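About Clukik

Can a machine do the chores yet? 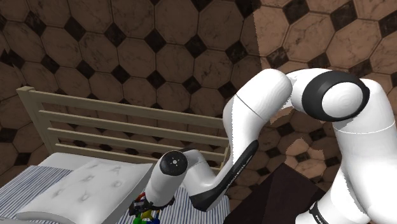 Clukik is a small company that tests household and shop-floor robots. We started because Frøydis Lie, who ran a guesthouse in Strand for years, kept being asked by salespeople whether she wanted a robot to do the rooms. She wanted to know which parts of a room it could do. None of them had a straight answer, so she and Bendik Lindqvist began writing one.

The short version today is that machines can do some pieces of a chore. Very few can do a whole one.

Picking up a toy from a bed is a good case. A hard toy on a hard table is easy work for most arms now. Put the same toy on soft bedding and it sinks, tips or slides when the fingers close. If there is a pillow next to it, the arm has to leave the pillow alone. Then comes the rest of the job, such as knowing which shelf the toy goes on, and that is where most of the systems we test stop.

What we do

We keep a list of 40 chores. Of these, 19 are household jobs like clearing a bed, loading a dishwasher or matching socks. The others come from workshops and stores: sorting fasteners, restocking a shelf, sweeping under a bench. Each chore is written down in plain steps, with a note on what counts as finished.

Work begins in simulation. It is cheap, nothing gets broken, and we can move the furniture as often as we like. It also flatters the robot. Cloth in a simulator does not bunch up the way a real sheet does, so a good result there only earns a chore its place in the test room.

In the test room, a person may step in to stop the machine but may not help it. If someone helps, the run is marked as failed. We publish the failed runs along with the good ones.

Who we are

Frøydis Lie decides which chores go on the list and writes the steps.
Bendik Lindqvist builds the simulated rooms.
Torbjørn Myklebust and Sølve Isaksson run the tests.

We have 2 test rooms, both at our building in Terkbridge. One is set up as a home and the other as a small shop.

Visiting

The test rooms are open to visitors on the first Saturday of the month, except in August. Please write ahead if you would like to suggest a chore.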